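Home | Rooms | Checklists | Contact

Lodcombe House, upstairs room — walk-round for September
Checked by Signe Aasen, comments typed up the same evening

1. Walls and corners. OK. Clean the whole way along, and the corner by the mirror is the tidiest I've seen it — well done, everybody!

2. Mirror. OK. Fixings tight, no chips on the edge, and I ran a glove round all 4 sides to be sure. Please keep using the soft cloths, they are brilliant.

3. Cables. OK with comment. Keep them clear of the walkway and up off the floor. Florencia has ordered 6 more clips.
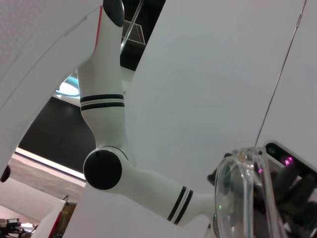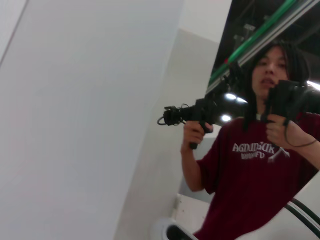

4. Door and exit route. OK. Opens fully, closes by itself, sign lit. I walked it with Jiahui at a normal pace and we didn't have to step round a thing.

5. Lights. One tube by the door flickers. Spare is in the Drukmont cupboard, second shelf. Needs the tall steps and 2 people.

6. Extinguisher. OK. Pin in, needle in the green, tag readable.

7. First aid box. Short of small plasters, everything else there and in date. Asanka will top it up.

Still open: items 5 and 7. Such a good round — thank you for making it easy!

Contact: Lodcombe House office | © Lodcombe House | Back to top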